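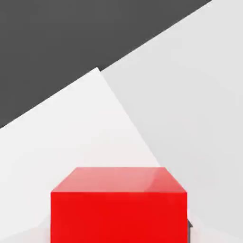 In the simulator the arm at Hoturham never missed. It took the red cube and put it on the mark, 30 times in the hour before lunch, and I wrote the result in the log and went to eat my soup.

The real arm stood in the next room behind a yellow fence. It was a Warnanetti, older than my contract, and it had been repaired two times by people who left no notes. My task was to move the program from one to the other. I had done it at Cilel with a smaller machine and I was not afraid.

At four in the afternoon I pressed start. The arm went down slowly, as I had asked, and closed on the real cube. Then it should lift. It did not lift. It pressed. I heard the table make a low sound, like a door in an old house, and the number for force on my screen climbed to 25 and stayed there a moment, as if it was thinking.

I hit the red button. The arm did not stop.

I remember that I was very polite. I said "please" to it, aloud. Then I hit the button again with my whole hand, and the number went on climbing, and I ran to the wall and pulled the main switch. The lights over the fence went out together with the arm.

It was quiet. The cube had a crack from one corner to the other. The table had sunk on one side.

I phoned Geraghty, the company that made the safety circuit, and a tired voice asked me to open the gray box under the stairs. Inside, one wire was joined across two others with a piece of tape. Somebody had wanted to test something once, without the button, and had gone home.

"How long has it been like this?" asked the voice.

I looked at the tape. It was brown and hard, and on it was written in pencil: remove in December. There was no year.

I went back to my desk. The simulator was still running – I had forgotten to close it – and the cube there was whole and shining. The arm picked it up and put it down. I watched it nine times before I could start the report.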